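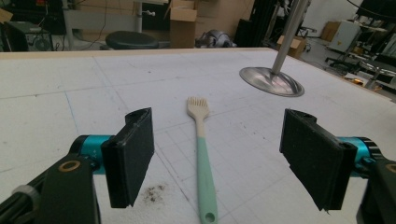

Section 4: Brushes and Basters

4.1 Before you start

A silicone basting brush is one of the nicest small tools you can own. It doesn't shed hairs into your glaze, it shrugs off hot butter, and with a bit of care it will go on for years. The brush shown at the start of this section has a beige head tapering into a mint-green handle, with a round hanging hole near the end. If yours came in the Lekau kitchen set it may be a different colour, but everything below applies to it just the same.

You will need:
a washing-up bowl
washing-up liquid
a clean tea towel
a hook or a narrow rail for hanging

4.2 First wash

1. Take off any card sleeve or sticker. If the glue won't budge, rub it with a drop of cooking oil, leave it for 20 minutes and wipe.
2. Fill the bowl with hot tap water and add a small squirt of washing-up liquid.
3. Hold the head under the water and fan the bristles back and forth with your thumb. Get right down to the roots!
4. Rinse under the tap until the water runs clear.
5. Shake it hard over the sink, pat with the tea towel and leave to dry.

Note: A new brush can smell faintly of rubber. A second wash usually sees to it. If not, stand the head overnight in water with a spoonful of bicarbonate of soda.

4.3 Basting

1. Pour your glaze or marinade into a shallow dish. A deep jug makes you dip too far, and then it runs down the handle.
2. Dip only the tips of the bristles and count to two.
3. Touch the brush once on the rim of the dish.
4. Dab first, then stroke. Dabbing gets the glaze into the corners of a joint (the bit under a chicken leg is glorious done this way), and the strokes even it out.
5. Go back for a second coat during the last part of cooking. Sugary glazes catch quickly, so keep them for the end.

Thin liquids such as melted butter won't cling as well as a sticky sauce. Take less each time and work faster — you'll soon get the knack, and the pastry will come out beautifully golden.

Caution: Never use the same brush on raw meat and then on cooked food without washing it in between. If you baste a lot, keep two brushes in different colours.

Caution: Do not rest the brush on a hot pan, a grill bar or the oven floor. Check the heat limit on the packaging of your own brush before using it near a flame.

4.4 Cleaning after use

1. Wipe off the worst with kitchen paper.
2. Wash as in 4.2, steps 2 to 5. For burnt sugar, soak the head first.
3. Look between the bristles in good light. Herbs and garlic love to hide there.
4. Give the worktop a wipe too, and brush up any crumbs before you lay clean tools on it.

4.5 Storing

Hang the brush by its hole with the head pointing down, so that the last drops run off the tips. If you keep it in a drawer, lay it flat with nothing heavy on the bristles. Bent bristles often recover after a few minutes in hot water.

Replace the brush when the bristles split or feel tacky after washing.

For pastry wheels and scrapers, go to Section 5.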